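Journals › Household and Consumer Studies › Working Papers › Full text

We use cookies to improve your experience on this site. By continuing to browse, you accept our use of cookies. Manage preferences

3. Storage and care of boards in the home

3.1 Background to the household survey

The first part of the Clemar study dealt with how kitchen boards are bought and how long they are kept. The present section turns to daily care: how boards are washed, where they are left to dry, and at what point a household decides that a board should be replaced. These matters have received less attention than the choice of material, although they appear to have a strong bearing on how long a board stays in use.

Households were recruited in the town of Atulthorpe and in the outlying district of Gape. A total of 900 questionnaires were sent out, and follow-up interviews were held with 73 respondents who had agreed to be contacted again. The interviews took up to 12 weeks to complete. Respondents were asked to describe their usual practice in their own words before they were shown any list of options. This order was chosen after a pilot in June, in which people who saw the list first tended to pick the answer they believed to be correct.

The interview guide was prepared by Nerys Ruddock and covered washing, drying, oiling, storage and disposal. Interviewers were told not to offer advice during the visit, even when asked. Advice was instead given in a printed leaflet left at the end.

3.2 Drying position

Drying position was the subject on which respondents differed most. Many stood the board on edge against a wall or in a rack. Others laid it flat on the counter or table, often in the same place where it would next be used. A smaller group dried the board with a towel and put it away at once in a cupboard or drawer.

Respondents who laid the board flat gave convenience as their main ground. Several said that the board lived on the table and was seldom moved, and that standing it up after each wash felt like an extra chore. In smaller kitchens there was often no free wall space near the sink, and a rack would have taken up room needed for dishes.

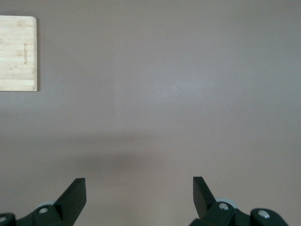 Figure 4. Bamboo cutting board on a plain tabletop.

The link between drying position and reported warping was clear in the interviews but should be read with care. A board that dries on one face only will lose moisture unevenly, and the upper side may shrink before the lower side does. Respondents who dried boards flat mentioned cupping more often than those who stood them on edge. They also tended to own thinner boards, however, and the study was not designed to separate the two effects.

Bamboo boards raised a further question. Owners commonly described bamboo as harder than wood and so in less need of care. Few had ever oiled a bamboo board, and a number were surprised to be asked. Those who did apply oil had usually carried the habit over from an older maple or beech board. Complaints about bamboo centered on splitting along the glued joints, while complaints about solid wood centered on bending and staining.

3.3 Washing and oiling

Hand washing was the usual practice in both areas. Dishwasher use was more common for plastic boards, and some respondents kept a plastic board for raw meat for this purpose alone. Where wooden or bamboo boards had been put in a dishwasher, the owner generally described it as a mistake made by a guest or a younger member of the household.

Oiling was irregular. Most respondents who oiled their boards did so when the surface looked dull – a sign that was judged very differently from one home to the next. Fixed schedules were rare. Some used cooking oil because it was at hand, and a few of these reported a stale smell after some time. The leaflet recommended food-grade mineral oil, applied thinly and left overnight.

3.4 Replacement

The decision to replace a board seldom followed from a single fault. Respondents spoke of deep knife marks, lasting smells and rocking on the counter, but many had lived with one or more of these before acting. In Gape, where homes were larger, worn boards were often kept for other tasks, such as serving bread or standing under plant pots. In Atulthorpe they were more often thrown away.

The Amach scale, described in Section 2, was used to record how worn each respondent considered the board to be. Scores given by two adults in the same household often failed to match, and the person who did most of the cooking usually gave the milder score. Section 4 considers this gap in more detail, together with the results of the surface tests.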